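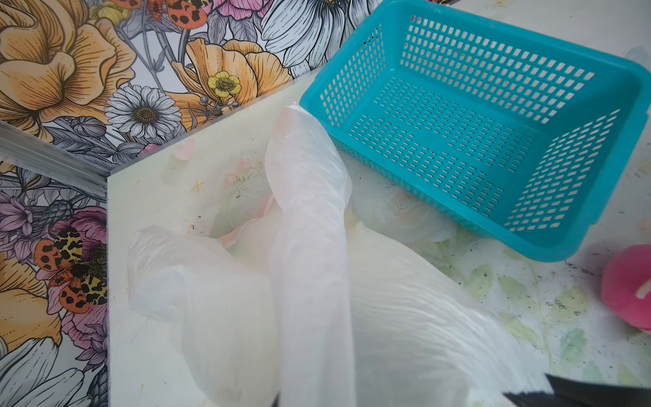
Kausar Satti thinks I'm measuring the wrong thing. Grasp success tells you the fingers closed on something, she said, it doesn't tell you the policy knew where the bag was. And then went off to get coffee and left me with it. She's right probably. Annoying.

So. Redid the scoring this morning, before anyone else was in. Old way: one point if the bag leaves the table. New way: one point for contact anywhere on the plastic, one for contact on the gathered part, one if it ends up in the basket. Three numbers per trial instead of one. Takes forever. Watched the wrist video at half speed with a cup of tea going cold.

Batch was 100 trials, all thin bags, all on the flowery board. Policy is the Gumitden one, wrist view only, no overhead. Under the old score it looked great and I'd more or less written the paragraph already. Under the new score it's a different animal. It finds the plastic nearly every time. It finds the gathered part a lot less. What it does mostly is come down on whatever bit of bag is nearest and pinch, and with a bag that limp you can pinch anywhere and it'll lift. Hence the lovely old numbers!

The see-through thing is the real trouble I think. Pattern comes through the plastic, so the edge of the bag is hardly an edge at all. Depth is useless on it, holes everywhere, we gave up on depth back in the Farah days. What's left is highlights and wrinkles. Where the bag bunches up there's more shadow and the attention maps go there, good. Where it lies flat the maps wander off to the printing. Two or three of the worst trials it went straight for a rose. Wrote ROSE in the notes column, underlined, no idea what future me will make of that.

Pulled 20 of the failures to look at properly. Sorted them by hand on the desk, well, on the screen. Piles:
- went to the print
- went to the loose puffy side and slid off
- right place, closed too early
- no idea

The no idea pile is bigger than I'd like. The closed too early pile is a timing thing and probably fixable, the fingers start closing on predicted distance and the prediction is rubbish for anything you can see through. Could trigger on motor current insted. Ask Mavenov people what they did, they had a number for it in the slides, didn't write it down.

Lunch at the desk. Crumbs in the keyboard again.

Afternoon, tried the plain board as a check. Same bags, same light, same start pose, just no flowers. Only a short run so I'm not going to put it in the paper as a result, but the went to the print pile vanishes (obviously) and the sliding off pile stays exactly as bad. So that's two separate problems and I've been talking about them as one since November. Need to rewrite section 3. Ugh. Need to rewrite the abstract too then.

Kausar came back and read over my shoulder, which I hate. Said do the crossed version: patterned board with an opaque bag, plain board with a clear one, and both the other ways. Four cells, proper design, no more hand waving. I said that's a week. She said it's less if I stop renaming the folders. Fair.

Things to do before I forget:
- opaque bags, same size, same weight if poss
- rescore the Clamell baseline the new way, it's not fair otherwise, it only has old scores
- fix start pose drift, it was creeping left by the end of the batch
- someone else should score a chunk blind so it isn't just me squinting at wrinkles
- back up the wrist videos!! drive is nearly full

One nice thing. A trial late in the batch, it came down on the puffy part, slid, didn't close, went back up and tried again a bit over, on the twist. Got it. There's no retry in the training demos that I know of. Watched it maybe six times. Could be noise. Want to go through the demos tomorrow and check whether somebody fumbled one and left it in, in which case it's learned from a mistake and I can stop being excited.

Head hurts. Left the rescoring script running over the baseline, should be done by morning if the drive doesnt fill up first.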